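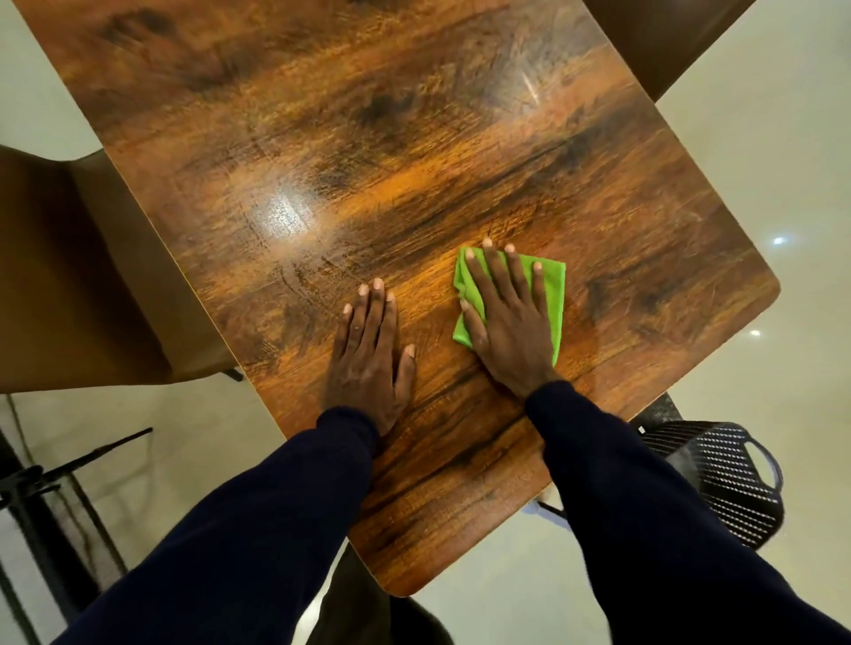 Attachment 1: table top, green microfiber cloth. Swirl marks are left of center, below the glare from the overhead light.

Ticket 3896 - Swirl marks / haze on glossy table top
Product: Haugland dining table, wood-grain laminate
Opened by: Teodor Kristiansen
Status: Resolved

Hi there! I bought the Haugland in July and I love it, but I've got these faint curved marks that I can't shift. They sort of arc across the top and you only notice them when the overhead light is on (so, every dinner). I've been wiping with a microfiber cloth and a squirt of Plurnasitz surface polish and I swear it looks worse after I'm done. Are these scratches? Is it covered? I'd hate to have wrecked it already.

Noltus Support
Hi Teodor, thanks for the photo. It's hard to tell residue from fine scratches in a picture, so could you try a fingernail across one of the arcs and let us know if it catches? Also, how much polish are you using, and has anything abrasive been on the surface?

Teodor Kristiansen
Nail doesn't catch at all, it just glides over. As for the polish, um, generous? The bottle was 600 ml and it's mostly gone. Nothing abrasive that I know of, although my nephew did do a big jigsaw puzzle on there and slid the whole thing from one end to the other.

Noltus Support
That sounds like polish build-up. Please stop using the polish for now and try this:
Mix 7 ml of plain dish soap into a liter of warm water.
Wring the cloth out well and wipe along the grain, the long way, no circles.
Go over it again with clean water, then dry with a second cloth.
Keep water away from the edge band.

Teodor Kristiansen
OK, first go done. The cloth got kind of gummy, which is gross but I guess good news? Marks are lighter near the middle, still there on the side by the brown chair. I'm a circle wiper by nature so going straight is taking some concentration - I did catch myself looping twice.

Noltus Support
Gummy is what we'd expect. Repeat once more with fresh soapy water, and wash the cloth with no fabric softener first. Softener leaves a film of its own.

Teodor Kristiansen
Ha, well, I've been using Trudeo softener on all my cloths for years. Washed two without it, did the table again at 9 in the morning, and the arcs are gone! There's one tiny line left over by the black chair and that one does catch my nail, so I'm blaming the puzzle. Not asking for anything on that, I can live with it. You can close this.

Noltus Support
Glad to hear it. Closing as resolved, cause logged as polish residue. Reply within 100 days to reopen.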